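Electrical and medicine disposal at the Dullo Road civic amenity site - revised arrangements

Pretent Residents' Forum > Council Services > Waste and Recycling

Dullo_Moderator
Posted August 31, 2021

Members are asked to note that the arrangements for small electrical goods, loose plugs and leads, and unwanted medicines have been revised with effect from this week. The site remains open to all households within the Pretent district. Small electrical goods are to be placed in the green cage beside the weighbridge. Plugs and leads are to be handed in separately, in a box or open tray. Medicines are no longer accepted at the site in any form and should be returned to a pharmacy.

Questions may be raised below. Members are reminded to keep to the subject of the thread.

quezada_lane
I wish to register an objection to the withdrawal of the medicines point. There are 1236 households on the Quezada estate and one pharmacy within walking distance, which closes at lunchtime. For many older residents the site was the only place they could reach by the direct bus. Was any consultation carried out before this decision was taken?

Dullo_Moderator
The notice was displayed at the site entrance from February and comments were invited. A total of 854 replies were received. The greater part concerned opening hours.

quezada_lane
A notice at the entrance is read by persons who already use the entrance. I do not regard that as consultation.

millrace
With respect to the previous member, I support the change. An open bin of tablets next to a public car park was never a suitable arrangement. A pharmacy has the means to store returned medicines safely and the site does not. The bus to the pharmacy takes four minutes longer than the bus to the site.

Tarn_and_Fell
May I ask about the plugs? I have a good many that have been cut from old appliances. Is each one to be taken apart and the fuse removed, or may they be handed in whole?

Dullo_Moderator
They may be handed in whole. Members should not attempt to open a moulded plug. Where a plug has a screw in its face it may be left as it is.

millrace
I would add that cutting the plug from a broken appliance is not required and, in my view, should be discouraged. An appliance with its lead attached can be tested and sometimes repaired. The Derkico repair workshop has asked on several occasions for goods to be left complete, and says it can deal with up to 700 items in a year on that basis.

Tarn_and_Fell
I cannot agree. I was taught to remove the plug from anything unsafe so that no other person could use it - and I shall continue to do so. A faulty heater taken from the cage by a passer-by is a fire risk.

millrace
The cage is locked. No passer-by can take anything from it.

Tarn_and_Fell
It was not locked when I last visited.

Dullo_Moderator
The lock has been reported and a replacement is on order. On the wider point, both practices are allowed. The site's preference is for complete goods unless there is visible damage to the lead, in which case the plug should be removed with the power disconnected at the wall.

hartsop
It would assist if the guidance made clear that the same household may need to visit two places. I sorted one drawer and found both kinds of item in it. Plugs go to the site, medicine bottles to the pharmacy.

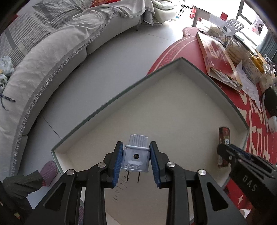
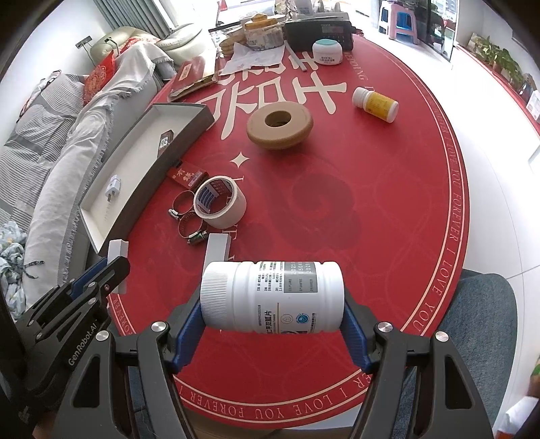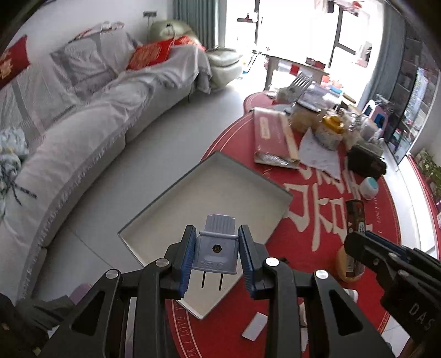
quezada_lane
The drawer makes my case for me. One errand has become two, and the second must be completed before the pharmacy shuts. I ask that the matter be placed before the district meeting, with a request for a collection on the estate.

Dullo_Moderator
The request has been noted and will be forwarded. Members will be informed of the outcome in this thread.

Reader comments (4)

fellgate: Please could the new signs be placed before the turning? I had joined the queue for garden waste before I saw them.

osier: Our pharmacy asks that tablets be taken out of the outer carton but left in the bottle or strip. Members may wish to enquire first, as practice differs.

hartsop: Thank you. Mine asked for the same, and for personal details on labels to be covered over.

millrace: The cage lock has now been replaced.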